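AVHOLM, 06/03/2023 — Kedura today released the results of its chore trial, and households are advised to hang on to their dish towels. Over 60 attempts at clearing a table, the company's gripper system finished the job in 4.

Kedura ran the trial at its Hadwood workshop with a two-fingered gripper and the sort of small objects that collect on any table. A person asked to do the same work was done before the software had settled on where to start.
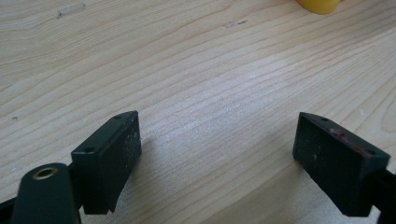 What comes next

Kedura will not be selling a home robot this year. It will go on gathering examples of people doing chores by hand, a field in which people still hold a comfortable lead. Shop-floor sorting, where the parts stay put and no one leaves a sock among them, looks closer.

A second trial begins in September with new software and the same table. The full results, including the 56 failures, are available on request from the Akpalu press office.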